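Budgeting for a two-arm bench setup: one gripper camera or two?

Posted by clondcombe_shed, November 3, 2018

Hi all, hoping for some advice before I send off a purchase request. We're a small repair and training workshop and we've been given the nod to spend a bit on a pair of small robot arms for practising handovers. The Drosent kit we've priced comes with two arms and one wrist camera. A second camera is another $184, and spare finger sets are $14 each. My boss would happily skip both and put the money towards a better bench. Would you spend it on the camera, the fingers or the bench? I'd love to hear from anyone who has lived with a pair for a while.

Sharada Warrier

Welcome! I went through this very exercise last year and I do feel for you, as everybody has a favourite colour of bench and none of them want to talk about cables. My vote is for the second camera, if you can stretch to it. When the two grippers come nose to nose, the near fingers fill up a good part of your view, and it's a real comfort to be able to check from the other side. I'd also put $200 in the budget for lighting and a plain matte surface (ours is grey and very kind to the eye), because shadows gave us far more grief than the arms ever did.
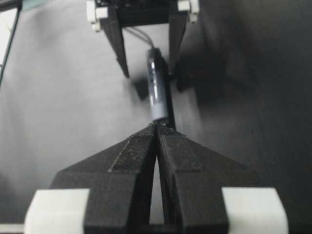 View from the wrist, fingers nearly closed in front of the other gripper and its dark cylinder.

Do order a few spare fingers too, they're cheap enough that you won't notice them on the invoice. And leave some slack in the December budget for postage if you're buying from overseas!

tellura_tom

Bench. You can always add a camera later. Check the warranty first though, Kerekes wouldn't cover ours once we'd fitted our own.

clondcombe_shed

Thank you both, that's so helpful. I'll ask for the camera and 2 sets of fingers and see how far I get.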